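Open day at Lisadden — anyone else go?

Forum: Hobby and small-shop automation
Thread started 2021-11-16

kelechi_o
Went to the open day at the Lisadden workshop and thought I'd write it up before I forget. I run a small alterations and knitwear repair business with my sister, so I went for the soft goods table and skipped most of the rest. The big palletising cell by the door had the crowd, as usual.

The soft goods demo was done by Prelteo. They use a hand-held gripper, two black fingers, and a person works it by hand to record how a job is done. Ibrahim Tijani was running the table and let people ask whatever they liked. The job was picking up and folding knitwear, which is the bit I care about, as folding eats a silly amount of our week.

I stayed for nearly an hour. Views from the gripper's own camera:

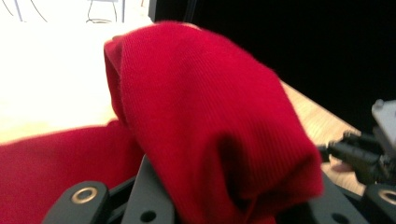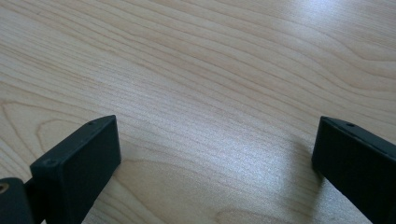 Second one is bare table with the fingers apart, third has the red fabric over on the left. 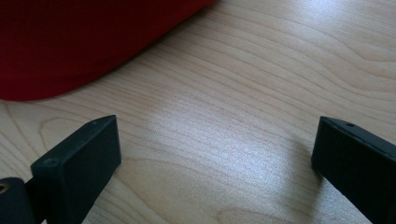 My question to Ibrahim was whether any of this gets near a price a shop like mine could pay. He said no, not yet, and that he would sooner tell me that than sell me something. The hand-held kit is for recording. The arm that would do the folding is a separate thing and they had it switched off behind a rope. I was a bit let down by that but I understand it.

They have 471 recordings of folding so far, all done by people. He wants 2140 before they try training on it again.

Parking was terrible, by the way. If you go to the next one, use the field and not the lane.

zoubi_fan
Thanks for writing it up. I was there too but only saw the palletiser and the Zoubi stand. Did they say what happens with heavier stuff, coats and so on?

kelechi_o
I asked. Coats are out for now. Jumpers, scarves, tea towels. He said ribbed knit is harder than it looks as it stretches when you lift it and then it isn't the shape you started with. Anyone who has folded a ribbed jumper knows that already.

T.Shehu
I'll be the grump. I have been going to these days for 9 years and every time there's a table with a person doing a job by hand and someone telling me the robot will do it soon. A person with a pair of grabbers folding a jumper is a person folding a jumper. I drove two hours and the arm was roped off.

Funmi U
Bit harsh. The programme said "data collection demonstration" against that table. If you wanted moving arms there was the Fonow cell at the other end, and it ran all afternoon apart from the lunch break.

T.Shehu
The programme was a folded sheet in grey print and I didn't have my glasses. Fair enough, it may have said that. My point stands though. 471 recordings is nothing for cloth. Cloth never lies the same way twice. With boxes you could manage on far fewer.

Funmi U
I don't think Ibrahim claimed it was enough. Kelechi has just said he wants over four times that.

zoubi_fan
Does anyone know why they record with a hand-held thing and don't just drive the arm about with a controller? We do it with the controller at work and it's fine.

ebere_a
I had a go on it, so I can answer part of that. It is much quicker. I picked up the feel of it in a couple of tries, and I'm slow with this sort of thing. With a controller I'd still be lining up the first grab. You also notice when the cloth starts to slip, a little anyway, and you can't get that off a joystick. Downside is that your wrist aches after a while. I did 2 folds and was glad to hand it back.

T.Shehu
That's useful, thank you. Nobody on the table told me visitors could try it.

ebere_a
There was a sheet to sign up on. It was on the chair by the coffee urn, so I'm not surprised people missed it.

kelechi_o
I missed it as well and I was stood there for an hour! Annoyed now.

One more thing I meant to put in the first post. I asked about wear on the garments, because a customer's cashmere is not the same as a test jumper. He said they haven't measured it. I'd want to see that before anything else — speed doesn't matter to me if the piece comes back with pulled stitches. He wrote it down, for what that's worth.

Funmi U
Did you leave him your details? They were asking for small shops to send old knitwear in.

kelechi_o
I did. We've got two bags of unclaimed jumpers in the back that can go to them. Moth holes and all.

zoubi_fan
Next one is in August, according to the poster by the gate. I'll go to the cloth table first this time.

T.Shehu
I'll probably go as well. I'll be bringing my glasses and I expect the arm to be plugged in.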